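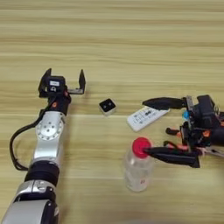
Remote, bottle, small square thing. Gripper on the left, hand with fingers on the right.

Ebuka Adebisi sends me a robot link most Fridays, usually with the words "your dishes are doomed". He has been sending them for 3 years. My dishes are fine, thanks, and I still do them.

The latest one got a proper reply out of me, because it was at least about something I'd want. I don't need a machine that dances. I need one that clears the coffee table after the kids have gone to bed – puts the remote back where it lives, takes the bottle to the kitchen, and doesn't wake anyone up. Three or four objects, no stairs. If you can't do that, please don't talk to me about folding fitted sheets.

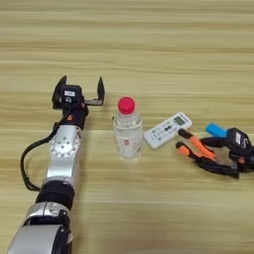 Same table, with the bottle standing between the gripper and the remote.

Look at how much has been tidied up before the tidying even starts. A bare wooden tabletop, a bottle standing upright, nothing sticky, no cat. At our place the remote is under a cushion and the bottle has rolled behind the couch with its lid off.

I used to work on the packing floor at Lollovico, where Chinyere Lawal could fill 2,402 orders in a week and tell you which ones had been taped badly without looking up. We trialled an automatic picker there one November. It was great with boxes. Anything soft or see-through went in a bin marked "manual", and by lunch the bin was full and Chinyere was emptying it.

Ebuka says I'm judging a toddler for not having a driver's licence. Maybe so. I'd happily pay $2,000 for something that did the coffee table every night, and I've told him that in writing. He reckons I'll be buying one before my youngest turns 13. She's six, so he's left himself plenty of room.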